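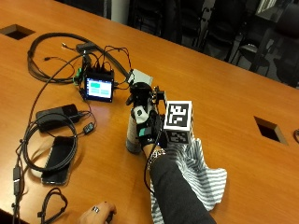

Notes for the talk: Drirkitz capture glove kit, nine slides

Slide 1. Good afternoon. I speak today about the Drirkitz kit, which records hand motion for teaching robots. Our team at Marwat tried it in June. (Wait for the title to change.)

Slide 2. Say the price early: 699 for the glove set, cables included. The Cenela software is a separate license, 200 per seat. People always ask this, so do not leave it for the end.

Slide 3. Setup. Everything fits on one table, but please plan the cables before you begin. Speak slowly here.
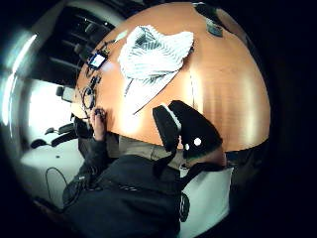

Photo: Marwat

Slide 4. A task can be very simple, for example paper on a table. We recorded 400 short takes in our trial. Mention that the marker cube must stay visible to the camera, otherwise the take is lost.

Slide 5. What I did not like. The manual is short, and the straps need adjusting for each new person. Support from Druvgate answered politely but slowly.

Slides 6 to 8. Play the clips, no talking.

Slide 9. My opinion: good for a small lab, too slow for a big one. Questions, then give back the microphone.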